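From: Macarena Sepúlveda
To: residents-list
Date: 2024-09-23
Subject: Re: Water shutoff schedule and basin fixtures, Kakakhel House

Dear residents,

Thank you to all who wrote in after the last notice. I am answering the message from Mr. Dhanial on the list, as several households have sent the office much the same questions.

Junaid Dhanial wrote:
> The notice says the riser work on our side will take "up to 6 hours"
> on each of the days listed. Does that mean the water is off for the
> whole time, or only for part of it? My mother lives with us and we
> need to plan.
>
> Also, the notice mentions that bathroom faucets may be replaced "where
> necessary." Who decides what is necessary, and does the tenant pay?
> Ours was changed only last December and I would prefer to keep it.
>
> Lastly, is the pressure problem on the upper floors part of this work
> or a separate matter?

On the first point, the six hours is the longest period for which the supply to any one riser may be closed. Residents should plan for the full period. The contractor, Brindex, has agreed to post a card in the lobby each morning with the riser number and the hour at which the valve will be closed. Cold water for drinking and cooking may be drawn from the tap in the ground floor laundry room, which is on a separate line. Any household with a medical need for running water should write to Zarmeena Lashari at the management office at least five days before its date, and she will arrange the use of a vacant apartment.

On the second point, no faucet will be replaced without the written consent of the leaseholder. The plumber will check the shutoff valve under each sink and the supply hoses leading up from it. If a hose is cracked or a valve does not close fully, it will be replaced at the cost of the building. Faucets in working order will be left alone, including those that residents have bought and fitted themselves.

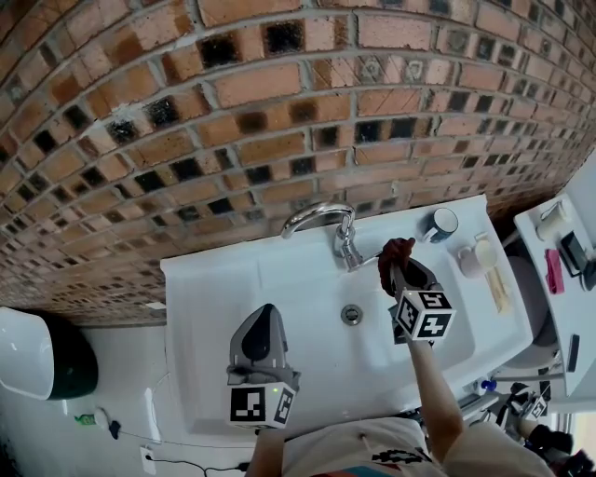 Bathroom sink with single-lever faucet.

Where a faucet leaks at the base or cannot be closed by hand, the plumber will leave a form. The leaseholder may then choose the standard Irov model, which is supplied and fitted by the building, or may buy another and have it fitted for a charge of 60 dollars. Forms should be returned to the office or placed in the box beside the mail room – please do not hand them to the plumbers, who have no means of processing them.

On the third point, low pressure on the upper floors is a separate matter. Irfan Gilani has been logging readings at the booster pump and will report to the board in December. Residents who notice a sudden change in pressure are asked to report the day, the hour and the room, under work order 591. Reports sent without the work order number have in the past been filed with general repairs and were slow to reach him.

Two smaller items. Sink cabinets must be cleared before your date, as the valves cannot be reached otherwise. After the supply is restored, please run the cold tap in the bathtub for several minutes before using any other fixture – this keeps grit from the pipes out of the faucet screens.

The schedule by riser is unchanged from the one mailed to each household. Further copies are available at the front desk.

Sincerely,
Macarena Sepúlveda
Building Services, Kakakhel House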